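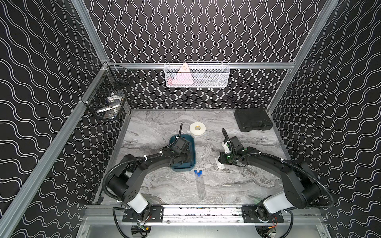

Section 4: Setting up your Bamora bench press

Right, the box is open and you've found all the bits (if you haven't, go back to Section 3, where there's a list you can tick off). Now we put the thing together and get it ready for its first book. I've built more of these than is sensible, and I still do it in the order below. Set aside an afternoon. You probably won't need all of it, but I've never enjoyed doing bolts in a hurry.

The Bamora is the small press, the one for pamphlets, notebooks and ordinary novels. If yours came in the long crate with rope handles you've got the Bolbridge, and you want the other booklet!

4.1 Choosing where it lives

The press is heavier than it looks. It wants a table that doesn't wobble, with a top at least 600 mm deep so that the handle can swing all the way round without hitting the wall. I started mine off on a folding table in the spare room and every turn of the screw walked the whole lot towards the door.

Height matters too. Stand at the table and let your arms hang. If your knuckles are level with the top, or a bit above it, lovely. Kitchen worktops suit me fine, but my sister is a good deal shorter and she uses a low chest of drawers.

Stone, wood and laminate tops are all fine. On stone, put the cork feet on before you do anything else (they're in the little paper envelope, and everybody throws the envelope away).

Keep it away from radiators. Boards that dry too fast on one side will curl, and then you'll be blaming the press.

4.2 Building the frame

You need the base, the two uprights, the top bar, the eight long bolts and the hex key. Leave the screw and the platen in their wrapping for now.

1. Lay the base upside down on a folded towel and stick on the cork feet, one at each corner. Press each one down hard with your thumb and count slowly to ten.

2. Turn the base the right way up. The maker's plate should be facing you.

3. Stand the left upright in its slot. It goes in at a slight lean and then drops with a clunk. If it doesn't clunk, lift it out and turn it back to front.

4. Put in the four bolts for the uprights, two each side, but only finger tight. I mean it about finger tight! The top bar won't go on if you nip them up now, and I get more emails about this step than all the others put together.

5. Lower the top bar on to the uprights with the threaded hole in the middle. Put in the other four bolts, finger tight again.

6. Go round with the hex key, a half turn at a time, crossing from corner to corner the way you would with a car wheel. Stop when they're snug.

CAUTION: Don't use a power driver on these bolts. The base is cast iron and the threads will strip, and a stripped base can't be repaired at home.

Note: On older presses the bolts have square heads. The spanner for those was made by Matoušek and it's marked with their name on the shank. An adjustable one does the job if you've lost it.

4.3 Fitting the screw and platen

This is the awkward bit and a second pair of hands is welcome, although I've managed it by myself with a stack of cookery books under the platen.

1. Wipe the packing grease off the screw with an old rag. It's brown and it gets everywhere, so wear something you don't care about.

2. Put a thin smear of the supplied grease on the threads. A pea's worth is plenty. You can always add more later, but getting it off the pages of somebody's wedding album is another matter (I'd rather not talk about it).

3. Wind the screw down through the top bar until a hand's width is showing underneath.

4. Rest the platen on your pile of books, smooth side down, and wind the screw until its end sits in the cup.

5. Slide the horseshoe clip into the groove. You'll feel it snap home.

6. Take the books away and wind the platen up and down a few times. It should travel freely and stay level. A bit of sideways play is normal, and you'll hear a faint tick at the top of the travel, which is the clip settling.

CAUTION: Keep your fingers out from under the platen until the clip is in. It will drop if the screw lets go, and it doesn't care whose fingers they are.

4.4 Checking that it's level

Cut two strips from the same sheet of greyboard. Lay one at the left of the base and one at the right, wind the platen down until it just touches, and give each strip a gentle tug. They should drag the same amount. If the left one slides out easily and the right one is stuck fast, slacken the four bolts on the top bar, bring the platen down firmly on both strips, and tighten up again with the pressure on. Nine times out of ten that sorts it.

If it doesn't, look at the table. I once spent a whole Monday evening adjusting a press that was perfectly all right and standing on a warped door.

4.5 Getting your bits together

With the press up, lay out your materials before you mix any paste. Paste waits for no one, and with sticky hands you really don't want to be opening drawers. I keep everything within one step of the handle, and anything flat goes in a tray so I can shift the lot in one go when tea's ready.

For a first pamphlet you'll want:

Pressing boards, two, wrapped in greaseproof paper
Blotting paper, more than you think
A bone folder
A soft brush and a jar of Studano paste
Clean cloths, one for hands and one for the book (don't mix them up)
Tape for the spine
A weight of 500 g or so, or a tin of beans
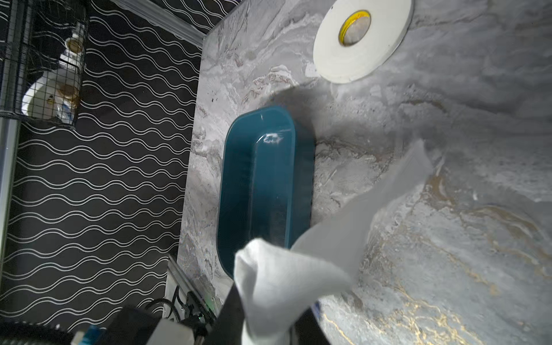 Tray on the marble and a cloth being lifted, with the big roll of white tape lying flat.

On the subject of tape, paper tape and linen tape both work for practice. Ordinary sticky tape doesn't. It goes yellow, then it goes brittle, and the glue creeps out sideways into the fold.

Studano paste keeps for a week in the fridge with the lid on. Label the jar. Mine once went into a white sauce.

4.6 Your first pressing

Please don't start with anything you love. Fold up some scrap paper, sew it or staple it, and use that.

1. Put one pressing board on the base, then a sheet of blotting paper, then your pamphlet with the spine sticking out just past the edge of the board.

2. Add another sheet of blotting paper and the second board. Line the boards up by eye and then check them from the side.

3. Slip a 4 mm spacer in at the open side if your pamphlet is much thicker at the spine. Thin ones don't need it.

4. Wind the platen down until it meets the board, then give the handle a quarter turn more. That's enough for paper covers. For cloth, go to a half turn.

5. Change the blotting paper after the first hour, and after that whenever you think of it.

6. Leave it overnight.

Note: If you can hear creaking, back off a little. A slow creak is usually the boards and it's harmless, but a sharp one means a bolt is loose and you should go back to 4.2.

When you open it in the morning, let the pamphlet sit under your weight for a while before you start bending the covers back. I know. I always want to flap it open straight away as well!

4.7 Settling in

Check all the bolts again after your first few books. New cork squashes down and everything shifts a hair. After that, once a season will do. I do mine in April, along with the smoke alarms.

Ghada Smadi, who looks after spares, can send out clips, cork feet and replacement handles. Have the number from the underside of the base ready when you write to her, and do copy it down before you bolt the press to anything.

Section 5 covers sewing frames.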